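Grosness Opens Second Round of Household Chore Trials

11th October

The Grosness Center for Applied Automation has opened the second round of its household chore trials, a program intended to establish which everyday kitchen and shop-floor tasks can be handed to general-purpose machines and which still need a person. The first round closed in March. The new round will run for 10 weeks.

Two industrial partners, Clavetti and Gaillard, are supplying tasks drawn from their own operations. Clavetti, which fits out cafes and small canteens, has asked for work with drinkware and drying racks. Gaillard has put forward shelf restocking and the folding of packing cloths. All tasks are carried out with ordinary goods bought at retail, and no item may be altered to make it easier to hold.

Placing cups on a mug tree is among the tasks in the drinkware group. It was chosen for its difficulty as well as its familiarity. A cup must be taken up, turned and brought onto a peg at an angle, and a small error at the last moment can tip the stand. 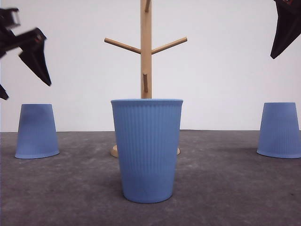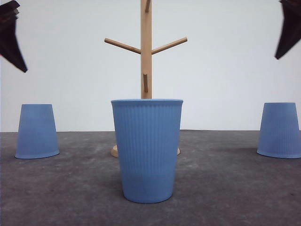

Blue cups and a wooden mug tree, from the drinkware group.
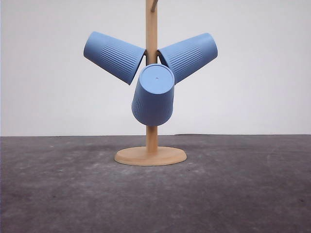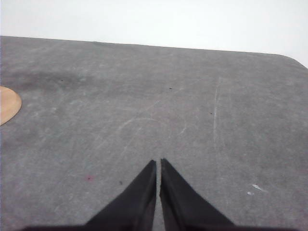 The Center's report on the first round, published under the title Ungate, covered 881 attempts across all task groups. It found that machines performed well when objects started in known positions and the lighting was steady. Results fell when a cup was moved by as little as the width of a hand, or when the next step depended on noticing that the previous one had gone wrong. In the report's words, "recovery from a small mistake remains the clearest difference between a trained machine and an untrained person."

Speed was also a concern. A task that a canteen worker completes in seconds took the machines about 5 times as long, and the report advised against any claim that such systems are ready for use in homes. It was more favorable on repetitive work in back rooms and stock areas, where a slow machine may run after closing – provided that someone is on call if it stops.

The second round changes the rules in two respects. Starting positions will be varied between attempts, and a task will be counted as complete only if every item is left in place with nothing dropped or knocked over. Partial results will be recorded separately. The Center considers that earlier scoring gave too much credit for attempts that began well and ended badly.

Participating teams may enter up to six tasks each. Applications from teams that did not take part in the first round will be accepted until the end of the month, and the full task list and scoring rules can be requested from the program office. Teams are reminded that machines must complete safety checks on site before any attempt is scored – checks carried out elsewhere will not be accepted.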